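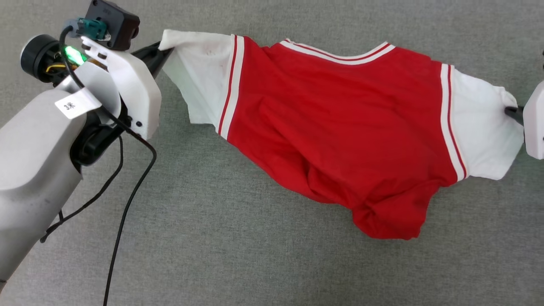

Open day data card: Weteo shirt handling set

README, last touched Mon 23 May

Hi, and thanks for picking this up! If you came to the open day at the Prarine building you probably got a slip of paper with a link on it, and the link ends here. If you didn't come, no problem, I'll try to tell you enough that the files make sense on their own.

What you're getting

The set is called Weteo. It holds 75 episodes of robot arms handling clothes, all recorded while visitors stood behind a rope and asked me questions (good ones, mostly, and a few about whether it can do dishes). Each episode has video from a camera up at the head and from the small cameras at the wrists, plus the joint positions and the gripper opening. The text note that goes with each episode is whatever I typed between talks, so expect typos.

The star of the day was a red and white Bulls jersey with striped trim. I like it for demos because people can follow what's going on from the back of the room. Red body, white parts, stripes in between - you can tell right away whether an arm has hold of the piece you wanted or some other piece entirely.

How the day ran

We did 2 sessions, one before lunch and one after. The morning was mostly me talking too much, so there are fewer episodes from it and they start kind of abruptly. The afternoon went better. I'd learned by then to start recording first and explain second. 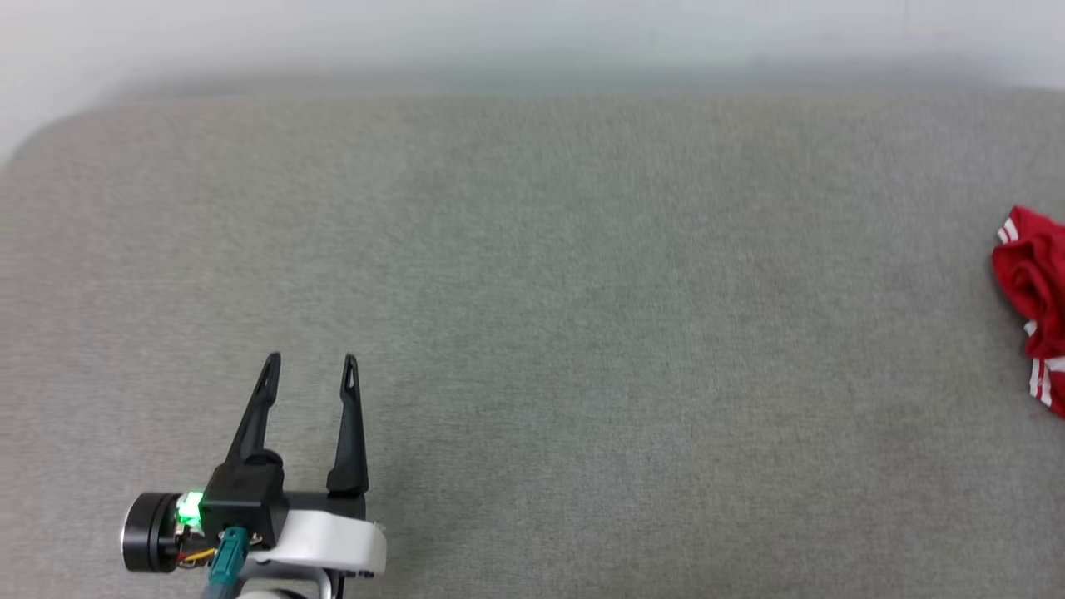 Some people asked why an arm would ever sit out in the open, well away from the shirt. Every episode has a stretch like that and I left those stretches in. If you're training a policy you may want to trim them, and there's a flag in the index called idle_start that gives you the frame number where motion begins. It was filled in by hand by me, on the train home, so check a few before you trust it.

The control software is Skondumel, same build we've been on since December. Nothing fancy about the settings. Speed was capped low for the visitors, and it stays capped in every episode, so please don't write to me that the arms are slow! They're slow on purpose.

Reading the wrist video

The wrist views take some getting used to. Visitors kept tilting their heads at the monitor. The fingers come in from the bottom of the picture and what you see past them depends on how the arm is turned, so up and down in the video don't match up and down in the room. I didn't rotate or straighten anything.
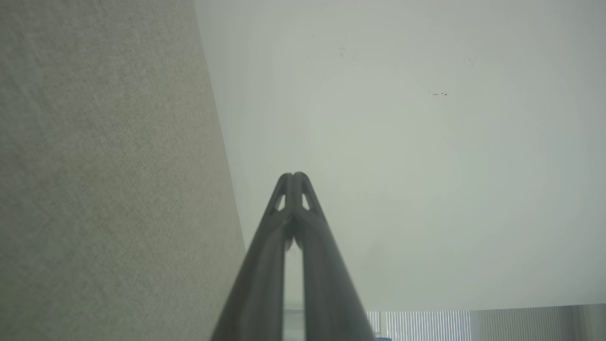
You'll also find plenty of wrist frames with no clothing in them at all. Keep them or drop them, your call. I kept them because a model that has only ever seen cloth gets pretty confused when there's just wall and window blinds. A kid in the front row asked if the robot was looking out the window, and I've been calling those the window frames ever since. In the index they're tagged no_cloth.

Grasp labels

For each grasp I marked the moment the fingers close and which part of the garment they close on. There are 1540 marked grasps, counting the misses. The part names are short and a little homemade:

sleeve_end
collar
hem
corner (any gathered bit of fabric I couldn't name better)
other 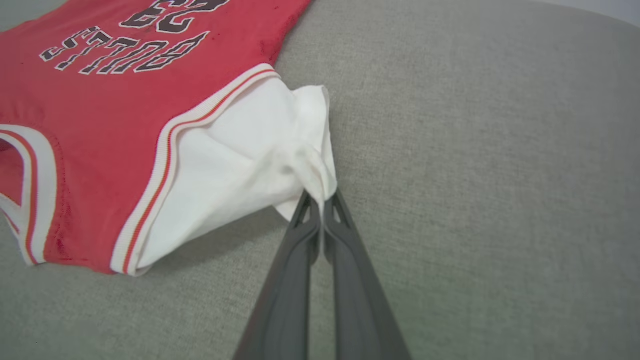 The label I'm least sure about is corner. Once fabric bunches up between the fingertips it's hard to say what it used to be, and I changed my mind more than once. If you relabel these I'd love to have your version, and I'll put your file in the next release with your name on it.

A miss is marked when the fingers close and come away with no fabric. If they caught some and dropped it later, that's still a grasp, with a drop time in the next column.

Getting the files

Everything sits in one folder per session, with the index at the top level. The small sample, brito_mini, has up to 100 short clips and is a good place to start if you just want to look around. It's named after Brito, the room we were in. The full download is much bigger, so maybe don't do it on your phone (someone tried, at the open day, while standing next to me).

Known problems

The clocks on the wrist cameras drift a little against the head camera in the afternoon session. The offset for each episode is in sync.txt.

Visitor voices are gone. I stripped all the audio before posting.

Two column names in the index have a space at the end. I'll fix that in the next release, but for now it will probably break your script the first time you run it. Sorry about that!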